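Setting up the Purkura feeder for a cat or small dog

Read this section through once before you plug anything in. You will need the feeder base, the food hopper, the steel bowl, the power adapter and your pet's usual dry food. Keep your pet in another room until you reach step 6.

Choosing a spot

Put the feeder on a hard, level floor, away from the litter box and out of direct sun. Many cats don't like to eat next to their water, so leave some space between the two. If your pet is used to eating in a certain corner, use that corner.

1. Wash the bowl and the hopper in warm water with a little dish soap. Dry both completely. Damp kibble swells and will jam the wheel.

2. Set the hopper on the base and turn it clockwise until it clicks. If it rocks, take it off and try again.
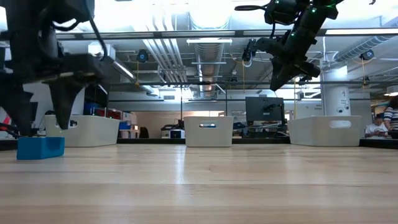

Yaqin Xiao
Product guides, Purkura

3. Run the power cord along the wall and plug it in. The light on the front blinks, then stays on.

CAUTION: Do not leave the cord loose across the floor. Puppies and kittens chew cords. If yours is a chewer, fit the cord cover that came in the box.

4. Fill the hopper to the line with dry food only. It holds 800 grams of most brands. Close the lid and press both latches down.

NOTE: Pieces wider than 21 mm will not pass through the wheel. Wet food, raw food and soft treats can't be used in this model.

5. Hold the FEED button for two seconds. One portion drops into the bowl. The first portion may be short while the wheel fills, so throw it away and press again. Weigh the second portion on a kitchen scale and write the number down — you will need it for the meal plan.

6. Bring your pet in and let it look the feeder over. Don't push its nose toward the bowl. Put a few pieces of food in the bowl by hand, then step back.

The first week

Keep your old feeding times. Stand nearby for the first few meals and press FEED yourself, so your pet hears the motor while you are in the room. Once it eats calmly, set the timer as shown in the next section.

Some animals back away from the noise or paw at the chute. A nervous pet may do better if you unplug the feeder and use the bowl on its own for a day, then start again from step 5.

CAUTION: A cat that has eaten nothing for a full day needs a call to the vet, even if it seems well. Call sooner for a kitten, or for any pet with a health condition.

More than one pet

Use one feeder for each animal. Place them far enough apart that neither can guard both bowls. If one pet is on a special diet, feed it behind a closed door and pick up the bowl afterward.

Cleaning

Wash the bowl every day. Empty and wash the hopper each time you open a new bag of food, and wipe the chute with a dry cloth. Unplug the feeder first. The base must never go in water or in the dishwasher.

Last revised 2022-01-11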